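印刷する | メールで送る
読了時間:約7分

玩具貸出館「ニッドステッド」、積み木の貸出を再開 7月から新しい分類と点検手順で

地域の玩具貸出館「ニッドステッド」は、昨年の冬から休止していた積み木類の貸出を7月に再開すると発表した。再開にあたり、収蔵する積み木と木製玩具857点の点検を終え、台帳を全面的に改めた。貸出の対象となるのは、このうち状態に問題がないと判断された玩具で、補修を要するもの82点については、作業が済んだものから順次棚に戻す。

同館によると、休止の直接の理由は収蔵室の移転である。旧館の二階にあった収蔵室は床の傷みが進み、重量のある木製玩具を置き続けることが難しくなっていた。新しい収蔵室は本館一階の北側に設けられ、窓を一か所に限り、直射日光が棚に届かない配置とした。塗装された木製玩具は日光による退色が避けられず、これまでも同じ組の積み木で色の濃さがそろわなくなる例が報告されていた。

台帳の見直しを担当したマカレナ・パイネマル主任は、「旧台帳は購入した年ごとに記録されており、ある組の積み木がどの箱に入っているかを調べるだけで相当の時間を要した。移転は負担の大きい作業であったが、台帳を改める機会としては適切であった」と述べている。

新しい台帳では、玩具を購入年によらず、形、大きさ、色、対象年齢の四項目で分類する。とりわけ積み木については、立方体、直方体、円柱、三角柱、その他に分け、それぞれに色の欄を設けた。利用者が一部を紛失した場合にも、同じ形と色の予備を速やかに探し出せるようにするためである。予備の積み木は従来、大きな木箱に一括して保管されていたが、今後は形ごとに浅い引き出しに収める。

点検は、館の職員と、玩具の修理を手がけるグルロフ工房が共同で行った。点検の項目は、角の欠け、木部の割れ、塗膜の剥がれ、接着部の緩み、においの有無である。口に入れるおそれのある乳幼児向けの玩具については、塗膜の状態をより厳しく確認し、判断に迷うものはすべて補修の対象に回した。

グルロフ工房のアベラルド・オリバレス代表は、「木の玩具は、多少の傷があっても使い続けることができる。ただし、角が欠けてささくれの立ったものは必ず削り直さなければならない。今回補修に回ったものの大半は、塗り直しを含めて工房で対応できる範囲にある」と説明する。補修には、もとの色に合わせて調合した水性の塗料を用いる。塗り直した玩具は、十分に乾燥させたうえで館に戻し、再度職員が確認する。

貸出の規則も一部改められた。貸出期間は従来の二週間から三週間に延長し、一度に借りられるのは一家族につき三組までとする。利用料は一組につき300円で、住民登録のある世帯のうち、三歳未満の子どもがいる世帯は無料とする。積み木を一つ紛失した場合の弁償は求めないが、返却の際に窓口で申し出ることとした。申し出がないまま次の利用者に貸し出されると、組の不足が判明するまでに時間がかかり、台帳の訂正にも手間を要するためである。

返却された玩具は、これまでどおり職員が一点ずつ布で拭き、形と色を台帳と照合してから棚に戻す。照合の作業は返却当日の閉館後に行い、翌日の開館時には再び貸し出せる状態とする。休止前には照合が追いつかず、返却された箱が窓口の奥に積まれたままとなることがあった。同館は、新しい台帳の導入により、照合に要する時間を従来のほぼ30分の一組から大幅に短縮できると見込んでいる。

再開に合わせて、館内の遊戯室も使い方を改める。午前は三歳未満の子どもと保護者のための時間、午後はそれ以上の子どものための時間とし、午後四時以降は片付けと点検に充てる。遊戯室の運営を担当するホセフィーナ・アクーニャ氏は、「小さな子どもと年長の子どもが同じ場所で積み木を使うと、年長の子どもが高く積んだものが崩れ、互いに残念な思いをすることがあった。時間を分けることで、それぞれが落ち着いて遊べるようにしたい」と話す。

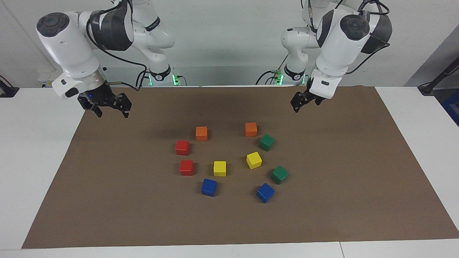
色分け遊びは、遊戯室で新たに始める活動の一つである。保護者と子どもが一つの机を囲み、積み木を色ごとに集めたり、同じ色を二つ続けて並べたりする簡単なもので、道具も説明もほとんど要らない。机に大きな茶色の紙を敷き、その上に五色の木の立方体を十個、ばらばらに置けば、すぐに始めることができる。紙には、集める場所を色鉛筆で丸く描いておいてもよい。年長の子どもであれば、並べる順番をあらかじめ決め、覚えてから再現する遊び方もある。館では、家庭でも同じ遊びができるよう、遊び方を記した一枚刷りの手引きを窓口で配布する。

手引きの作成には、幼児の遊びを研究するシャーナズ・ラトナヤケ氏が協力した。手引きには、年齢に応じた積み木の数の目安、片付けまでを遊びに含める方法、色の名前を無理に言わせないことなどが記されている。同氏は手引きのまえがきで、「子どもが大人の考えた分け方と異なる分け方をしたときは、まずその理由を尋ねてほしい。大きさで分ける子もいれば、手触りで分ける子もいる」と述べている。

積み木の一部は、木製玩具の製作所「プロナティッツ」から寄贈を受けた。寄贈品は立方体を中心とする基本の組で、既存の収蔵品とともに台帳に登録され、7月の再開と同時に貸出の対象となる。同館は今後も寄贈を受け付けるが、組の一部が欠けているもの、塗料の種類が不明なもの、電池を使用するものについては受け取ることができないとしている。寄贈を希望する場合は、事前に窓口へ連絡することが求められる。

館長のソレダッド・ケサダ氏は、「長期にわたる休止により、利用者の皆様にはご不便をおかけした。積み木は当館で最も利用の多い玩具であり、再開を待つ声を数多くいただいてきた。今後も点検と補修を続け、安心して借りていただける状態を保っていきたい」とのコメントを発表した。

再開後の貸出受付は、本館一階の窓口で午前十時から午後四時まで行う。休止前に発行された利用者カードはそのまま使用できるが、住所や家族構成に変更がある場合は、窓口で更新の手続きが必要となる。新たに利用を希望する世帯は、住所を確認できる書類を持参のこと。なお、パズルおよび布製玩具の貸出は休止期間中も継続しており、今回の規則の改定はこれらにも同時に適用される。

サーベドラ地区にある分室での積み木の貸出については、棚の設置工事が終わり次第、改めて案内する。

印刷する | メールで送る

関連記事
・サーベドラ分室、棚の設置工事に伴う利用時間の変更について
・布製玩具の洗濯と乾燥 家庭での手入れの要点
・グルロフ工房、木製玩具の修理相談を本館で実施
・遊戯室の午前の利用に関するお願い
・パズルの貸出、欠けたピースの届け出方法を変更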